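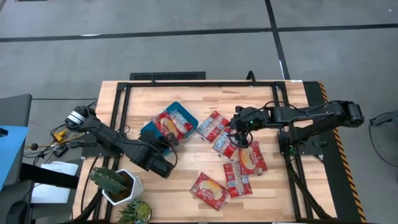
Hello, and welcome to Traststead! I'm Eustaquio Carrillo, and I run this little evening school for people who'd like to speak Spanish without feeling daft about it.

I started in May with one class in my front room, six people squeezed round it and my sister's old dictionary going from hand to hand. We've since moved into proper rooms above the Vikico bakery (the smell at half past six is cruel) and there are nine classes a week now, from total beginners up to the Hayashi group, who mostly argue about football and named themselves after a novel they never finished.

I don't set exams. You'll get a bit of homework, a song to learn and plenty of chatting, and if you miss a week I'll send you my notes.
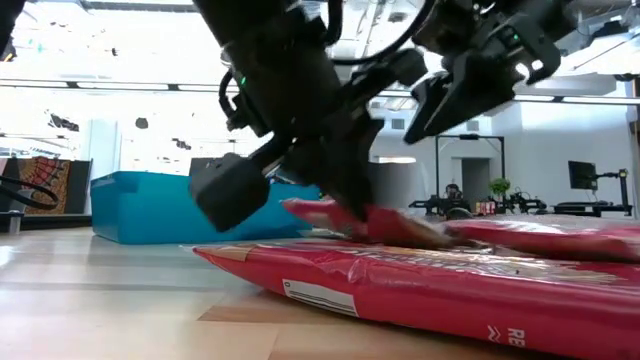

A red snack bag on the wooden tabletop.

A term costs £255, tea included, and you can pay in two goes if that's easier. Bookings for spring open on 15/01/2026. Just drop me a line or knock on the door, second floor, mind the bikes!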